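로봇이 우리 회사에 오면, 사람들은 무슨 일을 할까?

안녕! 나는 Jollell이라는 회사에서 일해. 우리 회사는 로봇에게 물건 집는 법을 가르치는 곳이야. 오늘은 로봇이 들어오고 나서 우리가 하는 일이 어떻게 바뀌었는지 들려줄게.

내가 처음 들어왔을 때는 창고에서 상자에 작은 물건을 담는 일을 했어. 하루 종일 서서 담고, 또 담고! 저녁이 되면 손목이 욱신욱신했지. 그러다 3월에 Ollidport 창고에 로봇 팔이 들어왔어. 이름은 Garrido야. 상자 나르기는 정말 잘하는데, 작고 동글동글한 물건 앞에서는 쩔쩔매더라고.

그래서 내 일이 바뀌었어. 이제 나는 집게처럼 생긴 도구를 손에 들고 물건을 직접 집어 보면서 로봇에게 보여 줄 본보기를 만들어. 팔찌나 구슬 줄 같은 건 꽤 까다로워. 구슬 줄은 흐물흐물 모양이 자꾸 변하고, 팔찌는 미끄러지기 쉽거든. 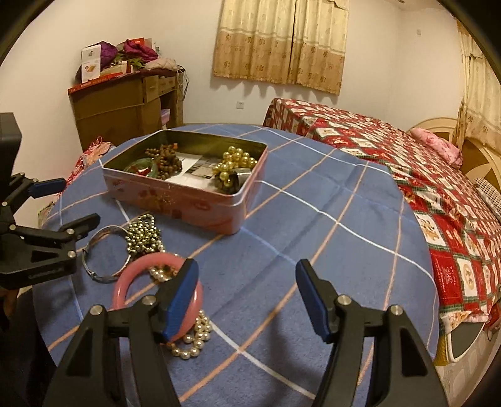 분홍 팔찌와 구슬, 그리고 분홍색 양철 상자
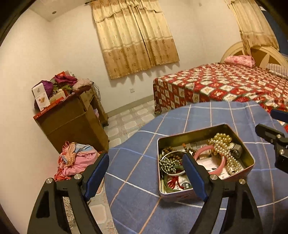 로봇이 오면 사람이 할 일은 다 없어질까?

없어지는 일도 있고, 모습이 바뀌는 일도 있고, 새로 생기는 일도 있어. 우리 창고에서는 무거운 상자를 나르던 일을 로봇이 맡았고, 그 일을 하던 사람 3명은 로봇을 살피고 고치는 법을 배웠어. 회사마다 사정이 달라서, 일자리를 잃고 다른 일을 찾아야 하는 사람도 있어. 그래서 새 기계를 들여놓기 전에 일하는 사람들과 먼저 이야기하는 게 중요해.

우리 팀은 지금 11명이야. 지금까지 모은 본보기는 3876개나 돼! 같은 팔찌를 집어도 왼쪽에서 집을 때랑 오른쪽에서 집을 때가 달라서 여러 번 해 봐야 해. 솔직히 지루한 날도 있어. 그래도 손목은 예전보다 훨씬 덜 아프고, 동료들이랑 "이건 어떻게 집지?" 하고 머리를 맞대는 시간이 나는 제일 좋아.

집에 있는 젓가락으로 구슬 목걸이를 한번 집어 봐. 어디를 잡아야 안 떨어지는지 금방 고민하게 될걸? 다음에는 Garrido가 고장 났을 때 누가 어떻게 고치는지 이야기해 줄게!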